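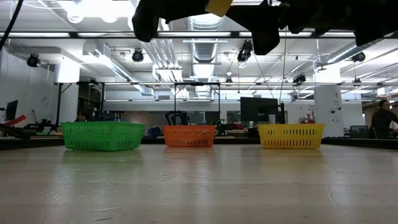 I write software for robots, and kids ask me all the time what that means. Do I build the arms? Nope! I write the instructions that tell the arms what to do, and most of my day goes into one question: how does a robot know what it's looking at? You can glance at the three baskets on the table and say "green, orange, yellow" before you even finish breathing in. A robot can't do that until somebody like me helps it along.

How a robot sees color

A camera picture is made of tiny dots called pixels, and a computer stores each dot as three numbers. One says how much red there is, one says how much green, and one says how much blue. Each number goes from zero up to a little over 200. So yellow, to my program, is a big red number, a big green number and a small blue number. (Yes, red and green light make yellow. Try it with two flashlights and some colored plastic, it's so cool.)

My program is called Gavley, and its first job is to go hunting for big patches of dots that match. When it finds a patch of yellow it says, okay, that could be a basket. Or a banana. Or a raincoat! So then it checks the size and the shape too.

Shiny spots are my least favorite thing. Bright lights on a smooth table can make a pale smear that has a bit of the basket's color in it, and the first version of Gavley tried to pick up a reflection. It tried 8 times. I had to go get a snack.

Making a plan

Once the program knows where things are, it has to decide how to move. We call this part planning. Say I want the robot to put a roll of tape into the bin of the same color. Gavley breaks that into little steps:

Find the tape.
Move above it.
Open the fingers.
Go down slowly.
Close the fingers.
Lift, move over the bin, let go.
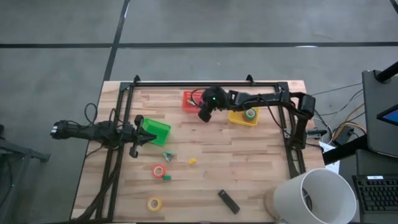 Two arms, one table, and a roll of green tape in the yellow bin. Which bin would you pick for it?

With two arms there's an extra puzzle, because they share the same space. Before either one moves, the program draws a pretend path through the air and checks it for bumps. If the paths cross, one arm has to wait its turn. It does this check around 40 times every second, so if something changes, the plan can change too.

Try it at home

You be the robot! Put on a blindfold and have a friend be the software. Your friend can only use short commands like "left," "down" and "close hand." Try to get a sock into a bowl in 60 seconds. When it goes wrong, change the commands and run it again. That's called debugging, and I do it every single day.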